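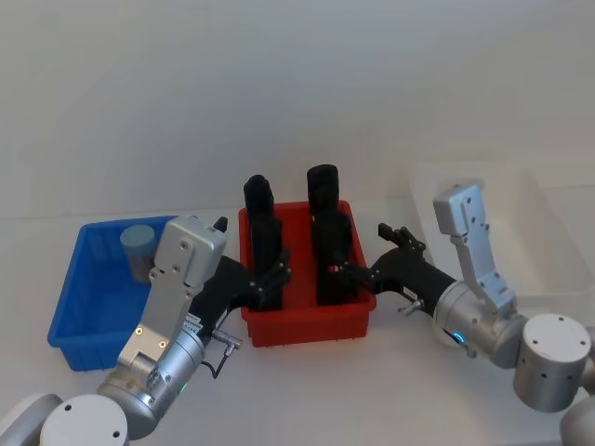 Urho Ruotsalainen wrote in to ask why a sorting table needs a third bin when most people sort into two piles and get on with it. The short answer is that a two-bin table has no place for an item you can't decide on, so it ends up back on the table and gets picked up again. The procedure below uses three bins and one color per category.

## What you need

- A table with a clear, light-colored top
- Three open-topped plastic bins: blue, red, and clear
- Masking tape and a marker
- A printed sort list (see step 2)

Bins from the Skundar range and the older Rantala ones both work. Don't mix the two on one table, as the rims sit at different heights.

## Setting up

1. Wipe the table and let it dry. Set the bins in a row, blue on the left, red in the center, clear on the right. Leave 8 inches between the front of the bins and the table edge.
2. Write the sort list before touching any items. Give each bin one rule that can be checked by looking or by touch. "Black, stands upright" is a usable rule. "Bathroom stuff" is not.
3. Tape the rule to the table in front of its bin. Tape on the bin itself peels when the plastic flexes.
4. Keep the clear bin for undecided items. It starts empty and should be empty again when you finish.

## Sorting

Pick up one item at a time. Read the rule, place the item, let go, and move on. Do not straighten anything yet.

Tall items go in upright, back row first. A narrow piece dropped in at the front will lean on whatever is placed behind it later, and the whole group has to come out again. In a shallow bin, pair tall pieces front to back so that they brace each other. 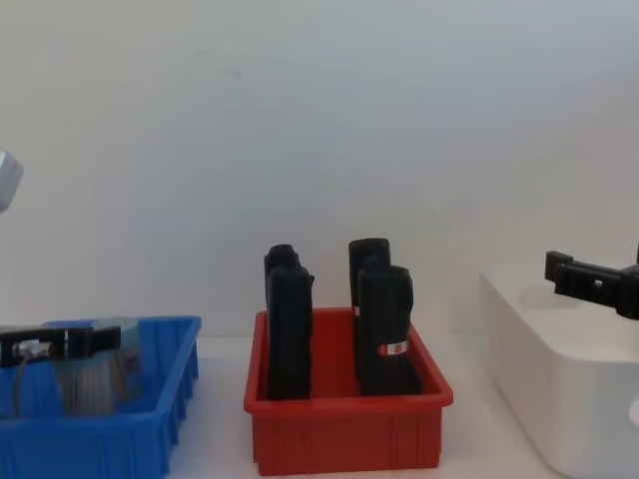 Short, round items can go anywhere in their bin, provided they stand on a flat end. Lay them down only if the bin is deep enough to stop them rolling under other things.

If an item fits two rules, use the bin to the left. If it fits none, it goes in the clear bin – no second look until the table is done. Tonantzin Ventura's version of this list sends such items to a shelf. That works too, but the shelf needs its own label.

## Checking

Work in batches of 20 items. After each batch:

- Look over the bins from the front. Anything of the wrong type comes out now.
- Press lightly on the tallest piece. If it tips, move a shorter one in front of it.
- Go through the clear bin. Place each item, or add a line to the sort list that covers it.

A batch takes 16 minutes at a steady pace. For 80 items, plan on four batches and a break after the second.

## Storing

Carry the bins level, one per trip. Bins with upright contents can't be stacked. Vultel lids snap over the rim but leave no clearance for tall pieces, so use them on the blue bin only.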